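Valente Home Services Opens Bedroom Tidying Program to All Lenetti Residents

9/20/19

Valente, which provides housekeeping to rental apartments in the Hundunen district, will offer its bedroom tidying visits to every household in the Lenetti buildings starting this fall. The service has been open to a small group of tenants since March.

A visit covers one bedroom and lasts up to two hours. Staff pick up loose items from the floor and the beds, sort them, make the beds and return everything to a place agreed on with the tenant. Laundry, window cleaning and moving heavy furniture are not included.

Valente says food is among the items most often found in bedrooms during the first months of the program.

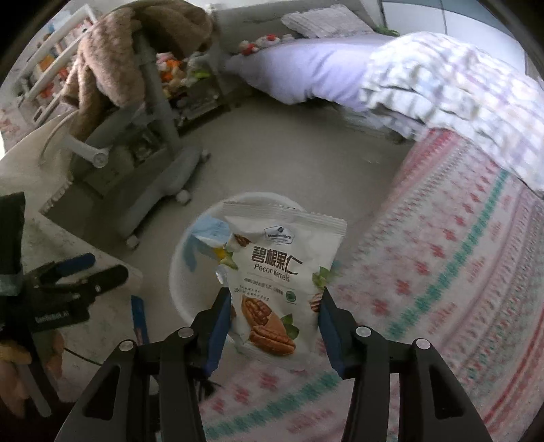
Snacks are sorted before anything else on a visit. Sealed packages go to the kitchen and opened ones are set aside for the tenant to look at. A white pouch of pecan kernels, for instance, goes with the dry goods, while a basin on the floor is emptied and carried to the bathroom. Rugs are straightened once the floor is clear. Staff do not throw away food without asking.

The second step is the bed. Smaller belongings are gathered in one pile on top of the sheet, where the tenant can see all of them at once and say what stays in the room. Bottles, bags, boxes and sponges are then split by where they will be kept. Duvets are folded at the foot of the bed until the pile is gone.
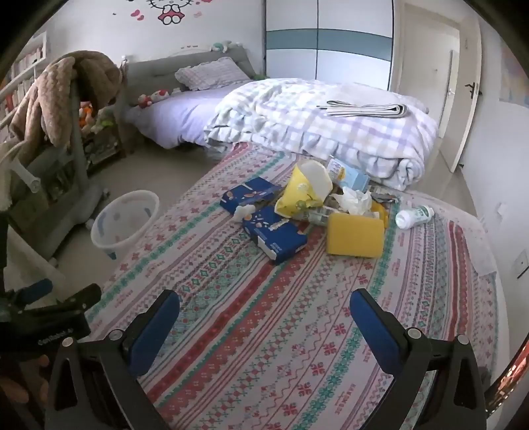
Tenants may be present for the whole visit or only for the sorting. Those who prefer to be out can fill in a one-page form listing where things belong.

Valente completed 312 visits between March and the end of summer. The Lenetti buildings have some 2366 apartments, and the company has set aside 300 visits for the first round. Households with two or more beds in one room may book a double visit at no added charge.

Bookings are taken at the Vatov Street office, Room 255, or at the front desk of each building. Tenants who took part in the earlier group do not need to register again.

About Valente

Valente provides housekeeping, linen changes and move-out cleaning for rental buildings in Hundunen.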